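Zorell Bench Cell Marking & Clearance Kit

Sold by Hukisstead. $430 per kit, shipping included. Last updated Tue 4 May

I put this kit together after years of walking into labs and finding two arms, one table and no rules on the wall. It's for small benchtop cells where people and arms share a room (so, most of us!). You get floor tape, edge markers, a laminated rules card, a pad of sign-off sheets and a cable clip set – 19 clips, because you always want more than you think.

My card starts with the boring stuff. Keep the tabletop down to the parts you're working with. Park your boxes and bags well back from the table. Know who's holding the controls before anybody leans in, and say it out loud.

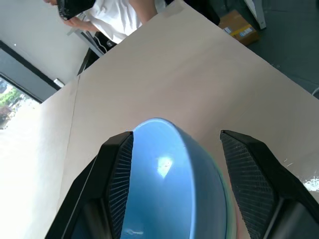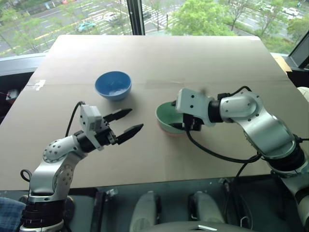

Cables get their own section on the card, and I'll happily go on about them. Clip the wrist cable at each link, leave enough slack for the full reach, then jog the arm slowly through its worst pose before you run anything at speed. Do it again after every tool change. Padmavathi Nair at Prukenow talked me into adding a line for that on the sign-off sheet and she was right!

One thing I get asked a lot: no, the kit doesn't replace your risk assessment. It's tape and paper. You still need to do the real one for your own arms, tools and parts.

Tape comes in yellow or red, 5 rolls to a kit. Refill pads are in stock again as of January. Shipping weight depends on the tape color, so check the cart.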